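Shirley Paquette
2023-04-03

Desk reset, one thing at a time. Starting with the mouse because it's what I touch most. 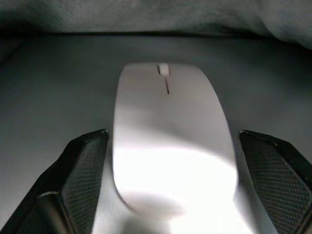 DESK & OFFICE

1/ White wireless mouse, glossy top, long slim body that gets wider toward the palm. Small white scroll wheel between the two buttons. No logo on top, so please stop asking me which one it is. I bought it in October and threw the box out the same week.

2/ Glossy white looks clean under a lamp even when it isn't. Tilt your head and check from the side before you decide it's fine. I skipped that for months.

3/ What I use: a microfiber cloth, a little rubbing alcohol, cotton swabs, a wooden toothpick. Switch the mouse off and take the battery out first. Put the alcohol on the cloth, never on the mouse.

4/ Top shell first, front to back. Then down both sides where your thumb and ring finger sit. That's where most of the grime ends up on mine.

5/ The slot around the scroll wheel is the slow part. Barely damp swab, turn the wheel a bit, swab again, keep going until the swab comes away clean. Toothpick for the line between the left and right buttons. Don't push down, just drag it along.

6/ Flip it over and do the feet. If the mouse has started to feel draggy, look there before you blame the battery. Dry swab only near the sensor.

7/ Let everything dry before the battery goes back in. I go make coffee.

8/ Took me 7 minutes for the mouse. The keyboard is going to be a whole evening and I'm putting it off until Thursday.

9/ Chepkoech Tanui asked about mouse pads. I had a Skandov felt one and gave it away - it held on to crumbs and I eat at my desk. Now I use the bare desktop and wipe it down when I do the mouse. If you want a pad, get one you can rinse in the sink.

10/ Also asked: does the shape bother my hand? Not for email and spreadsheets. For long photo edits I'd want something taller. I have small hands, so take that for what it's worth.

11/ Next up is the drawer. It has two dead pens, a Nodura stapler with no staples, and a stack of receipts I need to go through before I can throw any of them out. I'm starting with the receipts.

12/ Rule for the drawer is the same one I used on the kitchen shelf: everything comes out, the drawer gets wiped, and only things I've used since October go back in. Spare batteries are the exception. They get a small lidded box so they stop rolling to the back.

13/ Cables after that. If you have a way of labeling them that doesn't peel off, reply with it. Masking tape has let me down twice.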